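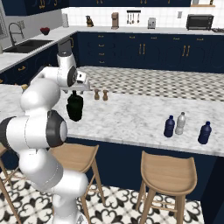

Green bottle, marble worktop, robot arm. Computer render.

Features > Making Of > Motoring

Filed under: Shoots & Sets

One van, one road, 1,693 frames

Four in the morning, a lay-by outside Clullville, and the van won't stay still. It's parked. Handbrake on, wheels chocked, sandbags in the back. But the wind is coming straight off the water and the whole thing is rocking on its springs, a few millimetres each way, and on a three-second exposure a few millimetres is a smear.

So everybody waits. Somebody pours tea into the lid of a flask and then can't find the flask.

The van is a Hastar, the long one, in a flat pale grey the makers wanted shown off and which turns out to be very nearly the colour of the road. The job is a ninety-second film. No cuts, no actors, no drone. The van goes from Clullville to the ferry slip at Stumska, starting in the dark and ending in full daylight, and it does it without ever being seen to drive. Every frame is a still photograph. Van parked, picture taken, van moved up a bit, van parked again. Played back it glides along with the sky racing over the top of it.

Stop motion, in other words, with a two-tonne puppet.

Akpalu, the small studio that took it on, had done it before with shoes. Also with a garden bench, for a paint company, and that one did well enough that the phone kept ringing. Never with anything that needed a tax disc. The quote went in low. I was told this more than once and by different people, always in the same tone of voice.

The maths of it

Ninety seconds at a normal film rate is over two thousand frames, and the first budget meeting killed that. They got it down by holding some frames for two beats, mostly early on where it's dark and you can't tell. The final count was 1,693. It's written on a strip of tape across the top of the camera cart, and below it, in marker, is the number they've got so far. The marker number gets rubbed out with a thumb and rewritten every time. By the second night the tape was mostly thumb.

Each frame goes like this. Driver rolls forward to the mark. Engine is electric so there's no vibration to settle, which helped more than expected. Chocks in. Driver gets out, or lies flat across the seats if it's raining. The reflections get checked, because a grey van at dawn is basically a mirror, and anyone in a yellow jacket standing within fifty paces will be in the door panel. Camera cart gets rolled to its own mark. Shutter. Look at it. Go again.

On a good stretch they were getting through a frame in under a minute. On the bend by the quarry, where the road drops and tilts at the same time, one frame took most of a morning.

The marks are the part I liked best. Chalk was tried first and lasted one shower. Then paint, which the council said no to, fairly enough. In the end they used steel washers, glued down with something that peels off clean, one for the front nearside wheel and one for the cart. They'd walked the whole route in January, two people and a measuring wheel, sticking down washers and picking up again the ones that magpies or children had been at. You'd see a line of them glinting off down the verge when a car came past.

Why not just do it in the computer

I asked. Of course I asked, it's the first thing anyone would ask. You can render a van. You can render a road and a sea and a sunrise, and these days you can do it on a machine that fits under a desk, and most of the car pictures in this magazine's adverts have had at least something done to them that way. Nobody would know.

The answer I got was not very romantic. The client had seen a rendered version. They'd paid for one, a rough, to show the board. It looked lovely. It looked like everyone else's, and it was the bits that were too good that gave it away, apparently – the light slid down the side of the van all in one piece, no wobble. Someone on the board said it looked like a screensaver. That was that.

What they wanted was the flicker. In the stills version the cloud is in a different place each time, the grass has moved, a gull is there and then isn't. The tyres are cleaner in some frames than others. It jitters a bit. Run at speed it has a kind of fizz to it and your eye knows something physical went on.

I'm half convinced. I watched the rough and the real thing side by side on a laptop in the back of the catering van and the real one is better, but I was also cold and on their side by then.

Light

Light's the enemy here, or the lack of control over it. The film is meant to show one dawn. One dawn on that coast lasts under an hour from first grey to proper sun, and they needed enough frames out of it to fill ninety seconds. Can't be done. So it's many dawns, shot on different mornings and laid end to end, and the trick is matching them.

The way they did it was to split the road into sections, and give each section a narrow slice of the morning. Section one only gets shot when the sky is this dark. Section two when it's that dark. Once the light goes past the slice, everybody packs up and runs – truly runs, carts and all – to the next section, gets what they can there, and runs again. Then it's nine o'clock and you've got a bacon roll and nothing to do until tomorrow.

Someone had made up a set of grey cards, painted, each one matched to a slice. You hold the card up against the sky. If the sky's lighter than the card you're too late. There's a light meter as well and it's far more accurate, and they used the cards.

The dark sections needed help. There's 220 metres of road after the last houses where there is no light at all, not a streetlamp, nothing, and a grey van in the dark is a rumour. They strung small battery lamps low in the ditch on the landward side, the sort you'd put along a garden path, and turned them down until they just lifted the edge of the sills. The headlamps were left on dipped. The headlamps on the Hastar come on brighter for a moment and then settle, it's a feature, and it ruined eleven frames before anyone worked out what they were looking at. After that there was a count of ten before each shutter.

The interior light also comes on when you open the door. A square of gaffer tape fixed it. It's still there, as far as I know.

The bad night

Every shoot has one. This one was a section just above Stumska, where the road runs along the sea wall. The forecast had been fine. They set off in the early hours with thirty-odd washers still to go and at twenty past five the sea came over the wall.

Not dramatic. It came over the way a bath does, a sort of flat slop, and ran down the road and took the washers with it. Glue's fine in rain, less fine in the sea. By the time there was light enough to see there were 36 frames' worth of marks gone and no way to know where they'd been, other than the frames either side.

What they did was lay the last good frame over the live picture from the camera, half see-through, and shuffle the van forward by eye. Two people pushing, one on the brake. Forward a touch. Back. Back. There. Then glue a washer under the wheel and carry on. It took the whole of the next morning and if you watch for it in the finished film there's a slight hurry in the van along the sea wall, a little skip. I was asked not to mention it and then told I could.

It's the best bit, to my mind. It looks like it's seen the ferry and doesn't want to miss it.

People who live there

The road was never shut. The permit was for a rolling stop, which means holding traffic for as long as the shutter is open and then letting it go, and at that time of day the traffic is a milk lorry, two nurses coming off shift and a man with a trailer. They all knew the routine by the end. The milk lorry flashed its lights. One of the houses at the Clullville end turned its porch lamp off at four each morning without being asked, having worked out it was in shot, and turned it back on again at six.

There was a complaint, just one, about the van reversing. It beeps. Every time a frame was fluffed the van had to go back to it's mark, and it beeped all the way. A fuse was found and pulled. The van then thought it had a fault and put up an orange warning on the dash, which reflected in the windscreen, so there's tape over that too.

What it cost, more or less

Nobody would give me a figure. Less than shutting a mountain pass and hiring a helicopter, more than the shoes. The camera was an ordinary stills body, second hand, and there was a spare in case the shutter gave up, which it didnt. The lens was older than most of the crew. One lens for the entire film, no zoom, taped at its focus on the first night and not touched again. The big expense was beds. Stumska has one guest house, and it does breakfast from half past seven, so for most of the shoot a crew of people who'd been up since two sat on the wall outside it waiting for the door to be unlocked.

The film is out in the spring, cut down to thirty seconds for television, which loses the quarry bend and nearly all of the dark. The full version will be on the maker's site. Sound is still being done. They recorded the real van for it, pulling away on gravel, and it was too quiet to use, so at the moment it's a bicycle.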